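The Upgrade

4 min read

Tanvir Ekanayake had worked the reservations desk at Rarnidard for 17 years and had never been on a ship. He had sold the river cruise to Suksawat more times than he could remember. He knew which cabins got the morning sun and which ones were next to the laundry.

The letter came in January. Staff with long service could book any open cabin at the crew rate, which came to 2,206 for the round trip, meals included. He read it at his desk and then took a call from a woman in Vandville who wanted a balcony and didn't want to pay for one.

"There's an upgrade if you book by the end of the month," he told her.

"Is it a real balcony?"

"There's a door and a rail," he said. "You can put a chair out there."

She said she would think about it. They all said that. He put the phone down and filled in his own form in pencil, then went over it in pen.
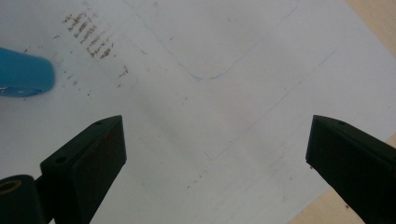 He told his sister that evening. She asked who he was going with, and he said no one, and she asked what he would do all day. He said he would look at the river. She had been to Zusturthorpe once by bus and hadn't liked it.

"The ship only stops there for six hours," Tanvir said.

"That's plenty," she said.

He packed two days early, took everything out again, and left the heavy coat behind.

At the dock a young man checked his name against a list and gave him a key card. The cabin was on the lowest deck, two doors from the laundry. Tanvir had expected that. It was what the crew rate bought. He sat on the bed and could feel the dryers going through the wall. 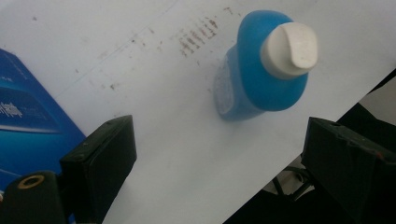

Blue bottle on a white tabletop.

After dinner he went up to the rail. A woman was already there with her hands in her sleeves. She said she was from Vandville.

"They told me it was a real balcony," she said. "It's a door and a rail."

"Is there a chair?"

"There is a chair," she said. "It fits if you turn it sideways."

He knew her voice then. He thought about telling her and decided he would do it later, maybe after Zusturthorpe. She asked what his cabin was like.

"Close to the laundry," he said.

"You should complain. The man I talked to was very patient. I think he would have moved me if I'd pushed."

"He couldn't have," Tanvir said. "Not in January."
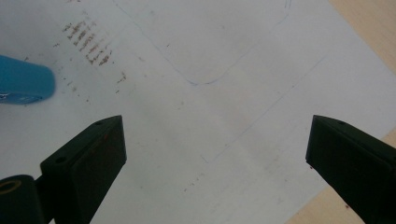 White paper on a pale wooden tabletop.

She looked at him for a while. The lights of the last town were behind them, and the engine had dropped to the low sound it made at night - he had described that sound to callers for years, out of the brochure, and the brochure had it wrong.

"You're him," she said.

"Yes."

"Well," she said. "Come and see the chair."

He went and saw it. It did fit if you turned it sideways. She brought out the stool from the bathroom and they sat with the door open until it got too cold, and he wished he had brought the coat.

Recent stories
The Ferry Clerk
Two Nights in Suksawat
What My Uncle Left at Customs
Low Season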